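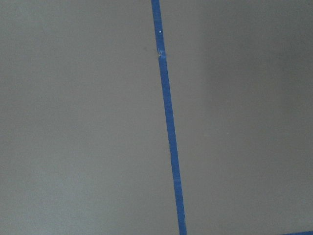
*Wrist camera over the table. The join in the blue tape is near the top.*

To: Pultance members
From: Kuldeep Kashyap
Re: Skinell open day, what did we miss?

Su-chen Tam wrote:

> I couldn't get away from work for the Skinell visit and neither could several others from the evening group. Could someone who went post a few notes? I'd like to know what the arm was doing, whether you could get close to it, and whether it would suit our beginners. Also, is the 164 bus still the one to catch?
>
> Su-chen

Hello Su-chen and all,

Notes below, from the afternoon session. There were two sessions and I gather the morning was busier. The 164 still stops opposite the gate, but the last one back leaves before the doors close, so check the times.

## The table

The demonstration was in the Kariuki room, on the ground floor past reception. Brown paper covers the table and blue tape divides it into large cells. The tape was put down by hand and the cells are not all the same size. Flornholm, who run the place, use them to talk about where a piece should be picked up and put down. For one part of the talk the piece was on the middle line, a little way out from the robot's base.

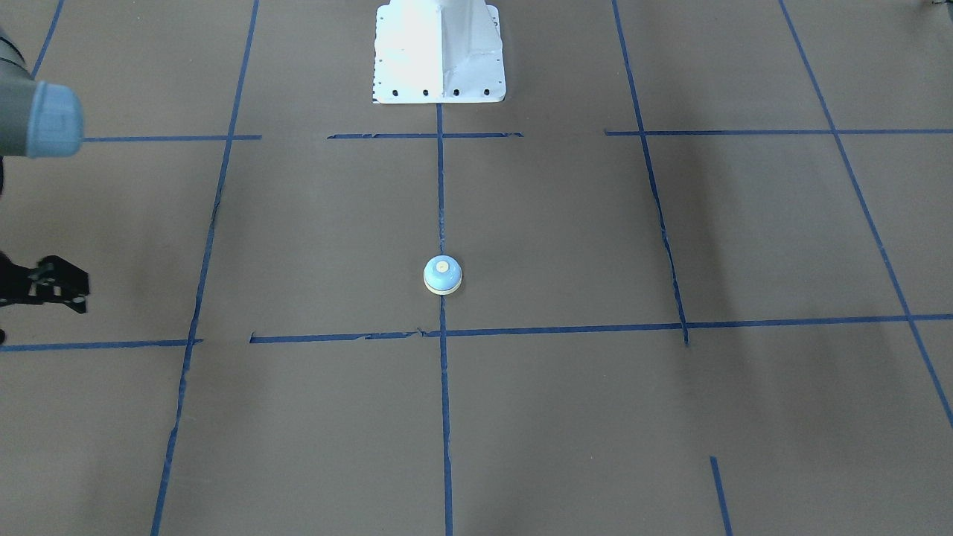 ## The talk

It lasted 30 minutes and most of it was about moving between positions at a sensible speed. The presenter spent a long time on approach height, meaning how far above the piece the gripper should stop before it goes straight down. I would have liked more on what happens when a pick fails, but there was only time for one question on that. The answer was that they go back to the approach height and start again from there.

They also put the wrist camera view up on a screen, which I found the most useful part.

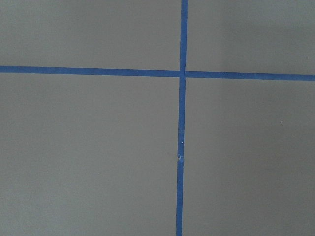
Our own trouble at Pultance has been getting the camera and the arm to agree about where things are. I asked about using taped lines as a check, as we have a roll and no proper calibration board. The presenter thought it was fine for a rough check and no more. A crossing like the one there gives you a point to aim at, but the lines slope a bit in the view and there is a seam right beside the crossing where one strip butts up against the other. If you took the seam for the edge of the line you would be off. For our table I suggest we mark the point itself with a fine pen.

## Getting close

Visitors stood behind a rope at the long side. It was near enough to see the gripper fingers and the cable looping out from the wrist. We have been tying our cable down too tightly, I think, and I want to try leaving a loop like that.

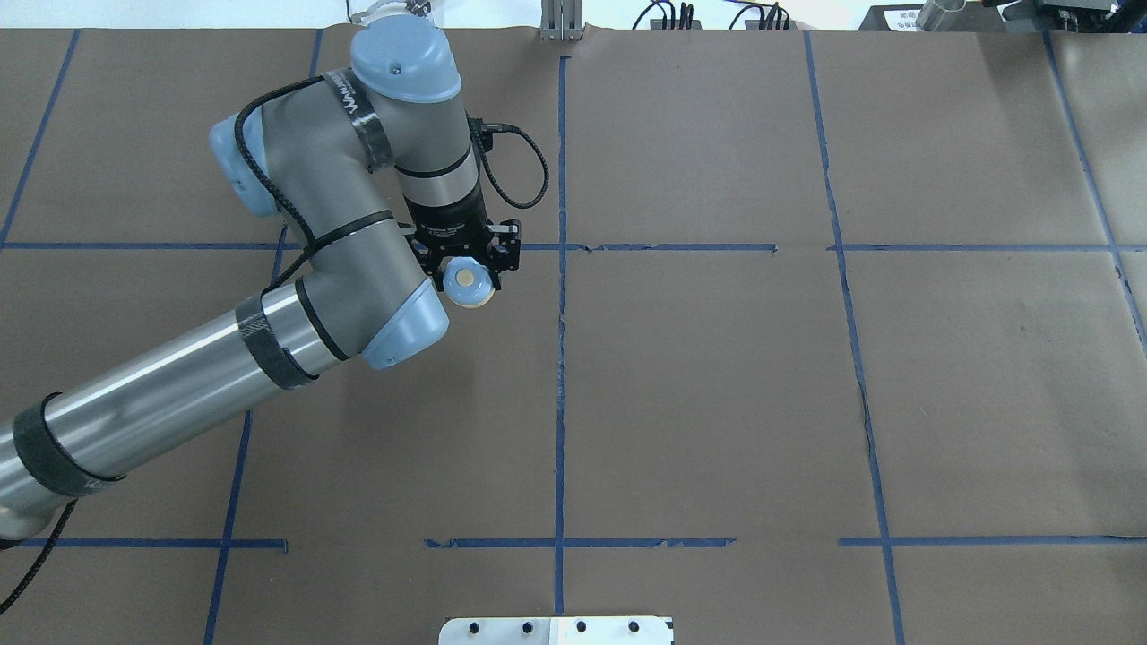 ## For the beginners

I would take them. Nothing in the talk needed any maths. Groups can book, and the reception desk said the room holds around 145, though with that many I doubt those at the back would see much. Bring a coat, as the room was cold.

If anyone who went in the morning has notes on the failed picks question, please send them to the list.

Kuldeep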